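The Wardrobe That Ate Gavport

Raelene Bright owns 30 shirts and wears 4 of them. She told me this in her kitchen in March, in the voice other people keep for tax matters. The remaining shirts live in the spare room, where guests are invited to sleep among them.

I'm no better. I have a suit bought for a wedding in Prenden, and the marriage has since ended, but the suit is still in its bag. 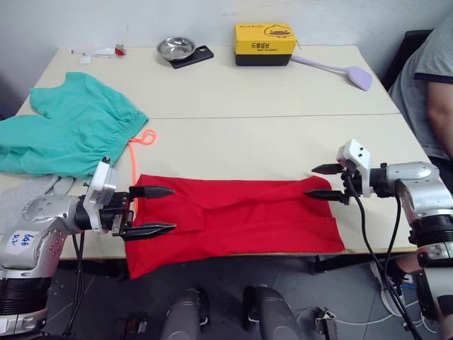

The case for the swap

Nadine Hattar runs a clothes swap above Haddad, the bakery, so everything you bring home smells faintly of sesame. You hand over two things and take two things. I arrived with a jumper and a grudge against it, and left with a jumper.

"People cry over cardigans," she says. "Then they see a better cardigan." 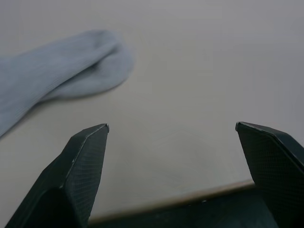

A blue-grey cloth on a pale tabletop.

Majdi Chamoun, her brother-in-law, disapproves. He has worn the same coat for over eight winters and considers swapping a kind of gambling. His coat has been relined twice, the second time in a pink he didn't choose and won't discuss.
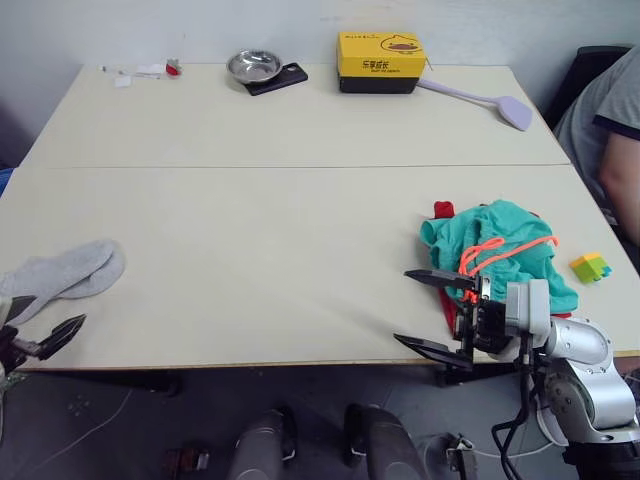 What mending costs

Yara Khalaf charges by the hole. She learned from an aunt who charged by the sigh, and she thinks the new system is fairer. Most of her work is elbows, knees and the pockets of men who carry keys as though guarding a prison.

Socks she does at a loss. A darned sock costs more than a new pair, and her customers know it, 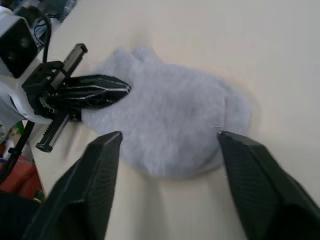
but they come anyway, usually near closing time, and put the bag on the counter without meeting her eye. I took her three pairs. She kept two and told me to bury the other.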